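Call for participants: how medicines are handled and recorded on hospital wards

The Skellau Institute for Medicines Safety is inviting registered nurses, pharmacy technicians and ward pharmacists to take part in a study of record keeping for controlled medicines. The study is funded by the Ostrowski Foundation and runs at the Institute's premises in Bruvlow.

Hospitals hold detailed rules on who may open a medicines cupboard, who must witness a dose and what is to be written down when part of a dose is thrown away. Less is known about how these rules are followed at the end of a long shift, or when a second member of staff is hard to find. We wish to hear from people who do this work every day. 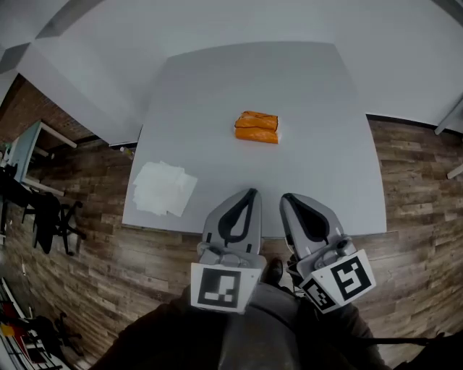
Who can take part

You may apply if you:
are aged 18 or over
hold a current professional registration
have worked on an adult inpatient ward during the past year
have signed or witnessed entries in a controlled drugs register in that time

Agency and bank staff are welcome. Students and staff who work only in community pharmacy are not eligible for this stage, but may ask to be told of later ones.

What is involved

Participants attend one session lasting around 700 minutes in total across two days, including meals and breaks. The first day consists of a private interview and a set of written case histories. On the second day, participants complete register entries for a mock ward round and compare two layouts of the Flestari record sheet, a paper form designed by the study team.
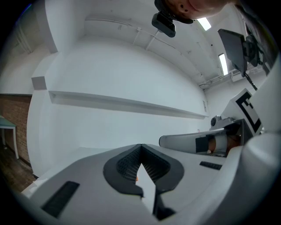 There are 20 places. Where more people apply than can be accepted, we will choose participants so that different grades and ward types are represented. Applicants who are not selected will be placed on a reserve list unless they ask us to remove their details.

No real medicines are used at any point. You will not be asked to name patients, colleagues or your employer – please do not bring copies of registers or other hospital papers with you.

Payment and expenses

Standard-class travel to Bruvlow will be refunded on receipt of tickets. Overnight accommodation is arranged by the Institute for those who need it. Participants should check whether their contract requires them to declare paid work elsewhere.

Confidentiality

Interview notes are stored under a code number and kept apart from contact details. You may withdraw at any time before the results are analysed. Nothing you say will be passed to your employer, except where the law obliges us to report a risk of serious harm. This limit is explained in full on the consent form.

How to apply

Please write to the Study Office, Skellau Institute for Medicines Safety, Bruvlow, giving your job title, type of ward and length of service. Applications must reach us by 2021-07-15.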